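3.2 Open containers on the shared table

The second group of objects in our household study is the group of open containers, that is, trays, bowls and baskets without a lid.

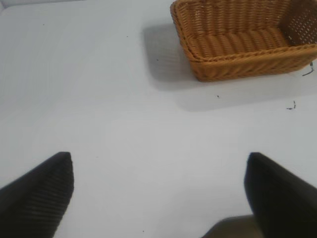

Figure 4. Woven basket on a light tabletop.

In the interviews from Abu Hammour, residents spoke of such containers as things that "belong to the table", even when they stood on a shelf for most of the week. Guilan Peng (personal notes, September) observed the same habit in Drivdale, where the basket was brought out before a meal and was often left there until the next morning. We therefore did not separate storage from serving in our coding, as was done in the earlier Bonstead survey.

Two properties of the woven type are important for the analysis. The first is that the weave does not need to be the same on every side. In the basket of Figure 4 the long side is tight and ribbed, but the short side at the right end has small square gaps, and the light background can be seen through them. Residents gave different reasons for preferring an open weave – some spoke of air for bread and fruit, others only of the look. The second property is the rim. A thick, rolled rim was named by 20 residents as the part they hold when they move the basket, although many baskets in the study had handles as well.

The woven surface also has a cost. Crumbs and short fibers stay between the strands, and people told us that they shake the basket over the sink or outside the door. Cleaning of the table and cleaning of the basket were reported as one task in Drivdale and as two tasks in Abu Hammour. We return to this difference in Section 4, together with the answers on plastic trays.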